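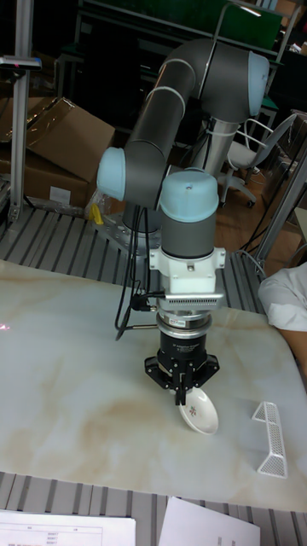

Serton small dish, with the Swati mesh holder on the Istum marble-pattern top.

Serton Small Dish and Swati Holder Set

Sold by Testuvholm
In stock, ships in one box

Overview

The set is one small white dish and one white mesh holder. The dish has a little red and green flower design in the center and is plain white around it, so it goes with most other white tableware. The holder is triangular, like a small tent, and stays where you put it on a flat surface.

People buy the set for the kitchen counter, mostly. The dish takes a tea bag, a lemon wedge, a couple of cookies, a spoonful of pickle or salt. The holder keeps a dish or a folded napkin propped against its sloping side. You can use either one without the other, and we sell them separately too.

The table surface is the Istum top in cream and beige marble pattern. It is not part of the set. See Related Items at the bottom of the page.

What's in the box

Serton small dish, 1
Swati mesh holder, 1
Four adhesive felt dots for the holder (optional)
Care card

Details

Dish material: ceramic, glazed
Dish color: white, with red and green floral motif
Holder color: white
Holder length: 8 inches
Holder weight: 205 grams
Assembly: none
Dishwasher: holder yes, dish see Care
Microwave: no
Oven: no

The flower design is small and sits near the middle of the dish. It was made that way so that food at the edge doesn't cover it, although if you fill the dish you will lose sight of it. The design is under the glaze and does not stand up from the surface. Placement varies a little from piece to piece. We don't treat that as a fault, and we can't match two dishes exactly on request.

The rim is trimmed with a thin line of gold. That line is the reason the dish stays out of the microwave. It is also the part most likely to show wear, so please read the care notes before you put the dish in daily use.

Using the holder

Set it down with the open side to the table. It works at any angle to the edge of the counter, and on a narrow counter we suggest turning it lengthwise against the wall. The small openings in the mesh let air through, so a washed dish leaned on it dries on both sides. Put a cloth underneath if the counter marks easily from water.

The holder is light. A small dish will lean on it without trouble. A dinner plate will push it along the counter, and a heavy serving platter will tip it. For larger plates look at an upright rack with a proper base.

The felt dots go on the bottom edges. They cut down on sliding and keep the holder from scratching a polished top. They do come off in the dishwasher — peel them off first or wash the holder by hand.

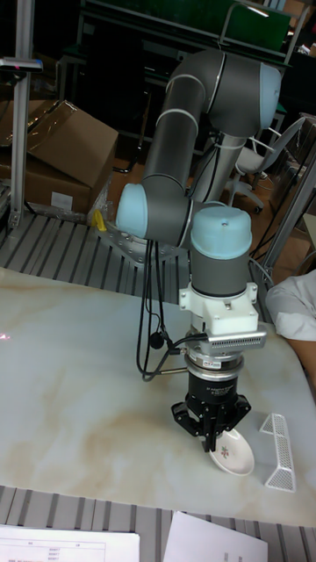
Yamuna Thampi left this comment in April: I've had the dish since last year and wash it in the sink every evening. The gold is still fine. What I'd change is the holder, which I wish came in a longer size, as I have three of these dishes and only two fit against it side by side. I ended up ordering a second holder and putting them end to end.

A longer holder isn't planned at present. Two placed end to end is what we recommend for three or more dishes, and the holders can be tied together at the ends with a twist tie if they drift apart.

Care

Wash the dish by hand in warm water with ordinary dish soap. A soft sponge is fine. Keep steel wool and scouring powder off the rim. Tea stains come out with baking soda and a damp cloth, left for a few minutes and rinsed.

An occasional trip through the dishwasher won't ruin the dish, but repeated hot cycles will dull the gold. If you have to use the machine, choose the short program and the top rack.

The holder can go through any cycle. Dried food in the mesh is easier to get out with an old toothbrush than with a sponge. Shake the water out when you're done and stand it on a towel.

When stacking dishes in a cupboard, put a paper napkin between them. The unglazed ring on the foot of one dish can rub the design on the one below.

Picking up a dish this size

The dish is shallow, and the rim sits close to the table. Most people lift it by the rim with finger and thumb, tilting it slightly as it comes up. That's fine with dry food. With sauce or oil in it, slide it to the edge of the counter first and get a finger under the foot.

Chips nearly always happen at the rim, usually from the tap or from another dish in the sink. A chipped dish shouldn't be used for food. We replace dishes that arrive chipped, and a photo sent with your order number is enough. You don't have to mail the broken one back.

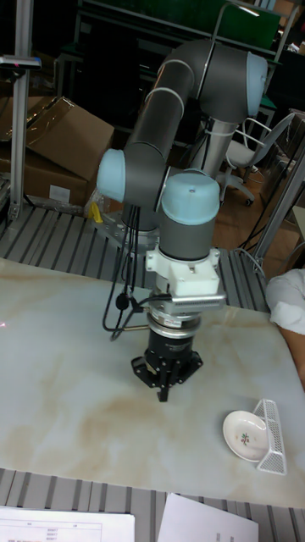
Replacement dishes and holders are sold singly, so a breakage doesn't mean buying the whole set again. Choose "dish only" or "holder only" in the menu next to the price. The felt dots are also available alone, in a sheet of twelve.

Ordering in quantity

Cafes and caterers can order the dish without the holder, packed in cardboard dividers. The price for 500 dishes is $1,625, before shipping. Smaller lots are quoted by email. Holders in quantity are packed nested and take up very little space, so it makes sense to add them to a dish order if you think you will need them.

Large orders go out on a pallet. Let us know if your address has no loading dock, and whether someone will be there before 10 a.m. — the carrier likes to come early. Questions about quantity orders go to Nithin Pinto at the Testuvholm sales desk.

Returns

Unused sets can be sent back within thirty days in the original box. We refund the price of the set. Return shipping is paid by the buyer unless the item was damaged or wrong. Quantity orders can be returned in full dividers only, not as loose dishes.

Common questions

Does the dish come in other patterns?
Only the red and green flower for now. There was a blue one and it is sold out.

Can the holder be used outdoors?
For an afternoon, yes. Don't leave it out in the rain. The white coating is meant for indoor use.

Will it scratch a marble-pattern top?
We haven't had complaints on the Istum top. On softer surfaces use the felt dots.

Related items

Istum tabletop, cream and beige marble pattern
Swati mesh holder, single
Serton small dish, single
Felt dots, sheet of twelve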